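The tidy house industry and me

9 September 2020

I have been sent a decluttering course. It wasn't a gift exactly, more a forwarded link with a discount code, from a relative who has seen the inside of my hall cupboard. The course is run by an outfit called Grotano and it promises a calm home in 21 days. I did nine of them before I gave up, so take what follows as the opinion of a person who failed.

Day one asks you to stand in each room and "listen to what it wants". My kitchen wanted a new tap washer. I wrote that down in the workbook, as instructed, and I don't think it was the sort of answer they had in mind.

My trouble with all this stuff is the arithmetic. Every one of these schemes says you will save money by owning less, and every one of them has a shop attached. Grotano's shop sells matching storage jars, a label printer, a linen bag for the things you are giving away and a second, smaller linen bag for the things you aren't sure about. I put the "starter home set" in my basket out of curiosity and it came to 695 pounds before delivery. For that money I could leave the hall cupboard exactly as it is and go on holiday, and when I came back the cupboard would be no worse.

I'm not against tidiness. My mother's house was tidy and she managed it with biscuit tins. Buttons in one, string in another, fuses and candles in the third, and you knew which was which because she had owned them for forty years and would shout if you got it wrong. There was no course. If she had been told to thank a jumper before putting it in the charity bag she would have wanted to know whether the jumper was paying rent.

The other claim I have a hard time with is the one about stress. Page four of the workbook says that the average home holds more than 1,000 things nobody has touched in a year, and that each one is "quietly draining you". I looked for where the figure came from. There was a small number beside it, pointing to a note at the back, and the note at the back pointed to Grotano's own website, where the figure appeared again with no note at all. That may be good enough for a workbook. It wouldn't have got past my old geography teacher.

Even supposing it's true, I would like to know what counts as a thing. Is a box of screws one thing or two hundred? Is a Christmas bauble on the list? I hope I haven't touched mine in a year, or at least not since January. The spare fuses have been in the drawer since we moved in and they have not drained me once. On the night the lights went in July I was extremely glad to see them.

Then there is the clear surface. They are all mad for the clear surface. Grotano says every table should be empty by bedtime, and Jomex, a rival lot whose emails I now get as well, says a table should hold "no more than three loved objects". I have a table. It holds post, a lamp, half a jigsaw and whatever came out of my coat pockets. These are not loved objects, they are just what I'm in the middle of, and if I put them away at bedtime I would have to get them all out again at breakfast - which seems to me to be a way of making two jobs out of none.

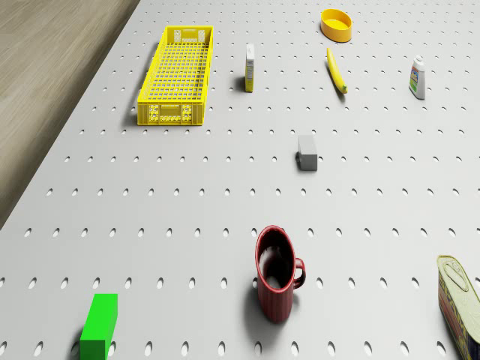
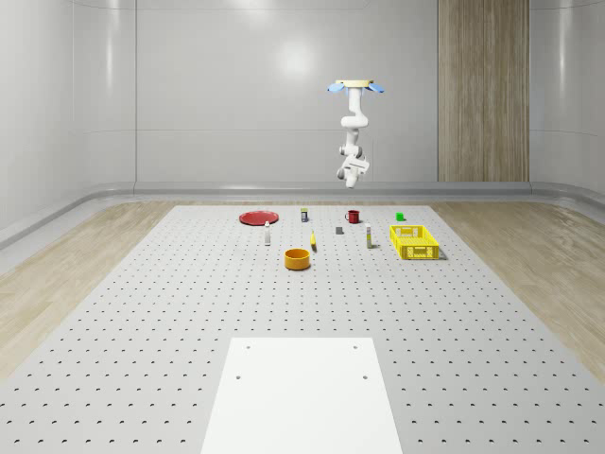
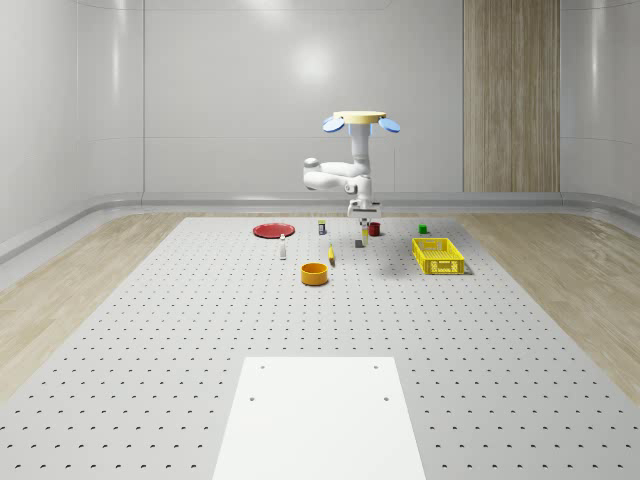
Tabletops full of holes, all three of them.

Back to the course. Days five to eight are about clothes, and here I did my best. I laid everything on the bed. I made the heaps. By the evening of day five I had a heap for keeping, a heap for the charity shop, a heap for mending and nowhere to sleep. The workbook has nothing to say about mending. I went through it twice to be sure. You either love the thing or you let it go, and a good pair of trousers with a broken zip falls down the gap between the two. I suspect this is because a repaired zip doesn't lead anybody to the shop.

I did take one bag to the charity shop, which had a notice on the door asking people to please stop bringing bags. The woman behind the till was very decent about it. She said they'd had so many since the spring that the back room was full to the ceiling. So a good part of the nation's clutter seems to have been moved from our cupboards to somebody else's, and we all went home feeling lighter. I took mine away again. It is in the hall.

Day nine was paper. You are told to scan every document you own and then shred it, and there is a link to a subscription service called Brokano that will hold the scans for you at so much a month. I thought about that for longer than it deserved. At present my papers sit in a cardboard folder that cost me 40 pence at a jumble sale and has not asked for anything since. If I stop paying the folder, it doesn't lock me out of my own boiler guarantee. I closed the workbook at that point and I haven't opened it again.

To be fair to them, a couple of things did stick. I now keep the scissors in one place, and I threw out a drawer of dead pens, and both of those have made life a bit easier. I'd have listened more kindly if the whole thing had been a single sheet of paper saying "put the scissors back and bin the pens". But you can't charge for that, or not much, and you can't spin it out for three weeks.

A reader who wrote in after my last grumble, the one about bread makers, says the Nkosi book on housekeeping is better and has no shop attached. I'm willing to look. The library hasn't got it at the moment and I'm not buying a book about having fewer things, there are limits. If anyone has a copy they're decluttering, I'll gladly pay the postage.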